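Pendthorpe Community Help > Simulation and robot learning

How many demos for a pen-in-cup task, and when do I stop recording?

Posted by wristcam_blues, December 2018

Hi all. Trying to train a policy from demonstrations, sim only for now. Task is simple on paper: arm picks up a marker, drops it in a pencil cup. I teleop it in Bririer with a glove, log joint angles plus one fixed camera, then behavior cloning on top.

So far I have 664 episodes. Sounds like a lot, but the policy is bad. Picks up the marker ok most of the time. Carries it over. Then it sort of hovers next to the cup and never commits. Or it lets go early and the marker rolls off the table. 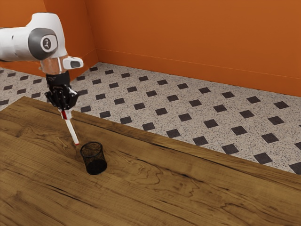 Marker in hand, still just outside the rim. It stalls around this pose.

Things I allready tried: more epochs, smaller learning rate, bigger network. No real change. Loss looks great, which makes it more annoying.

Things I have NOT tried: moving the cup. It's in the same spot in every episode. Marker start position changes a bit. Also I tend to pause before letting go while I line it up, sometimes a couple of seconds, because depth is hard to judge on a flat monitor.

Do I need more demos? Or is something wrong with the ones I have? Logging at 12 Hz if that matters. Would rather not spend another week with the glove on.

gradient_goblin

It's your pauses. Had the exact same thing with a peg task.

Think about what the network sees. Lots of frames near the rim where the picture barely changes and the recorded action is basically zero. Then one or two frames where the hand opens. So it learns "near the cup = do nothing", and gets a really nice loss for it, because doing nothing is right almost every frame. Policy gets there, outputs zero, next frame looks the same, outputs zero again. Stuck forever.

What I'd do, in order:

Filter the data first. Drop frames where joint velocity is under some small threshold AND the finger command isn't changing. Keep the finger part of that check or you'll throw away the release. Takes an afternoon, no new recording.

Then look at how many release frames are left. If it's tiny, oversample them. I repeat mine 5 times, nothing scientific.

Feed in some history. I stack 4 frames. Single frame can't tell "just arrived" from "been sitting here a while". Don't go crazy with it though, long history can make it just copy its last action and then you're back to hovering.

Add a second camera view if Bririer lets you. If YOU can't judge depth from that angle the network probably can't either. Something looking down at the cup opening. You can replay your saved joint angles and render the new view, as long as you saved the object poses too. Did you save object poses?

For the early drops, I'd guess a different problem. Small error on the way in, hand ends up somewhere you never were in the demos, and it has no idea what to do. Record a few dozen recovery episodes. Start with the marker already held, off to the wrong side or too low, and correct from there. Short clips, easy on the hand. Worth way more than another few hundred clean ones.

And split your validation by episode, not by frame!! If you shuffled frames, the val set is near copies of the train set and the loss tells you nothing.

Lombardi_lab_temp

just get more data. we used a couple thousand for stacking and it worked fine. also try Clidska instead of plain BC, has a recorder built in

wristcam_blues

Thanks both. Checked, and yep, I was shuffling frames. Split by episode now and val loss is a lot uglier, so at least that makes sense.

Object poses are saved, so will try rerendering from above tonight. Also plotted joint speed for a few episodes and there's a long flat bit right before every release. Kind of embarassing. Filtering those now.

@Lombardi_lab_temp was that with the goal in a fixed spot or did you move it?

gradient_goblin

Good. Move the cup in the new ones too, even a little. With it fixed the policy can just memorize an arm pose and ignore the camera completely. Quick test: shift the cup a few cm at eval and see if the hand follows. If it goes to the old spot you know. And post the numbers after the filter pls, curious how much was pauses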